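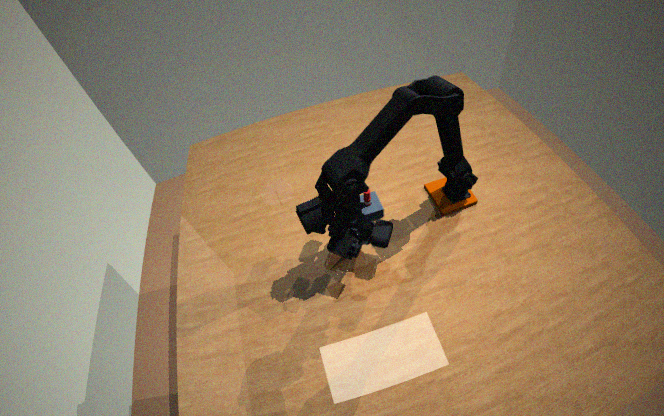
## 4. 수업 운영 및 파지 과제 구성

### 4.1 과제 환경

본 연구의 대상은 Derkeston 공과대학 학부 3학년 전공선택 과목의 설계 프로젝트이다. 수강생은 7개 팀으로 편성되었으며, 모든 팀은 동일한 시뮬레이션 환경 Vukby에서 과제를 수행하였다. 실기 로봇은 평가에 사용하지 않았다. 선행 학기에는 실기 한 대를 팀별로 예약하여 사용하였는데, 예약 시간의 편중으로 팀 간 시행 횟수의 차이가 크게 벌어졌고, 결과 보고서에서 제어기의 성능과 연습량의 영향을 분리하기 어려웠다.

그림 3은 과제 장면의 렌더링 결과이다. 다관절 로봇 팔은 나무 무늬 탁자 위의 주황색 사각 베이스 판에 고정되며, 손목 끝의 그리퍼가 탁자면을 향한다. 조작 대상은 청회색 계열의 작은 블록이다. 벽과 탁자의 질감, 광원의 위치는 학생이 수정할 수 없는 설정 파일에 두었고, 그리퍼 접근 궤적과 파지 개시 조건만을 설계 변수로 공개하였다. 그림자 렌더링은 끄지 않았다. 영상 입력을 사용하는 팀의 경우 블록 주변의 그림자가 분할 결과에 영향을 줄 수 있으나, 이를 처리하는 것 역시 과제의 일부로 간주하였다.

### 4.2 단계별 요구 사항

프로젝트는 접근, 하강, 파지, 이송의 네 단계로 나누어 채점하였다. 접근 단계에서는 그리퍼 중심을 블록 상방의 목표점까지 이동시키며, 목표점은 매 시행마다 블록의 초기 자세로부터 계산한다. 하강 단계에서는 손목의 수직 자세를 유지한 채 높이만을 변화시키도록 하였다. 이 제약은 역기구학 해의 선택을 단순화하기 위한 것으로, 팔꿈치가 위로 향하는 해를 기본값으로 제공하였다. 다른 해를 사용한 팀은 특이점 근방에서의 관절 속도 제한을 별도로 구현해야 했다.

파지 단계의 판정은 접촉 센서 값이 아닌 블록의 상대 속도를 기준으로 하였다. 접촉력 기준을 적용한 예비 시험에서는 손가락이 블록의 모서리만 누르는 경우에도 파지로 기록되는 사례가 확인되었다. 상대 속도 기준은 판정이 한 박자 늦다는 단점이 있으며, 이에 대해서는 5절에서 다시 논한다.

시뮬레이션 시행은 팀당 3,000회를 상한으로 하였다. 상한에 도달한 팀은 이후 기존 로그의 분석만 허용되었다. 시행 로그에는 관절 각도, 그리퍼 개폐량, 블록의 자세 및 판정 결과가 시간순으로 저장되며, 렌더링 영상은 학생이 요청한 시행에 한하여 생성하였다. 그림 4는 그리퍼가 블록 가까이로 내려와 있는 순간을 탁자 앞쪽 시점에서 나타낸 것이다.

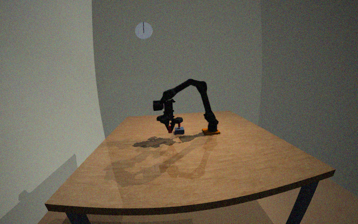 영상 생성을 선택 사항으로 둔 것은 계산 자원의 제약 때문이었으나, 로그 해석 방식에도 차이를 가져왔다. 영상을 거의 요청하지 않은 팀은 관절 각도 그래프만으로 실패 원인을 추정하는 경향을 보였고, 중간 보고서에서 하강 오차와 개폐 시점 오차를 혼동한 경우가 많았다. 영상을 자주 요청한 팀은 원인 분류가 비교적 정확하였으나 시행 하나를 검토하는 데 긴 시간을 소비하였다. 두 방식 사이의 절충으로, 학기 후반부터는 판정이 바뀌는 시점 전후의 구간만을 자동으로 렌더링하는 스크립트를 배포하였다.

### 4.3 실패 시행의 분류

최종 제출물에 첨부된 시행 로그는 전체 팀을 합하여 1,202건이었으며, 이 가운데 278건이 실패로 판정되었다. 실패 로그는 조교 2인이 독립적으로 분류한 뒤 불일치 항목을 협의하여 확정하였다. 분류 항목은 목표점 계산 오류, 하강 중 충돌, 조기 폐합, 이송 중 이탈이다. 한 시행에 둘 이상의 원인이 관찰된 경우에는 시간상 먼저 발생한 항목만을 기록하였다. 이 규칙으로 인해 이송 중 이탈은 실제보다 적게 집계되었을 가능성이 있다.

가장 빈번한 항목은 조기 폐합이었다. 해당 로그의 다수에서 그리퍼 폐합 명령은 하강 속도가 충분히 감소하기 전에 전달되었다. 학생들이 작성한 상태 기계를 검토한 결과, 단계 전이 조건을 위치 오차 하나로만 정의한 것이 공통점으로 나타났다. 속도 조건을 추가한 Kashindye 팀의 제어기에서는 조기 폐합이 드물었으나, 전이 지연으로 인해 시행당 소요 시간이 증가하였다. 해당 팀은 최종 보고서에서 속도 임계값을 블록 높이에 따라 조정하는 방안을 제시하였으며, 구현은 완료하지 못하였다.

하강 중 충돌은 블록이 베이스 판에 가까이 배치된 초기 조건에 집중되었다. 이 영역에서는 전완의 경사가 커지고 손목 관절의 여유 범위가 줄어든다. 초기 자세 생성기 Daltitz는 블록의 위치를 균등 분포로 추출하므로 이러한 조건의 비율은 팀 간에 큰 차이가 없었다. 다만 난수 시드를 팀별로 달리 부여하였기 때문에 동일한 초기 조건에 대한 팀 간 직접 비교는 수행하지 않았다. 다음 학기의 과제에서는 공통 시드로 생성한 평가용 초기 조건을 별도로 두고, 팀별 시드는 개발 단계에서만 사용하도록 변경할 예정이다.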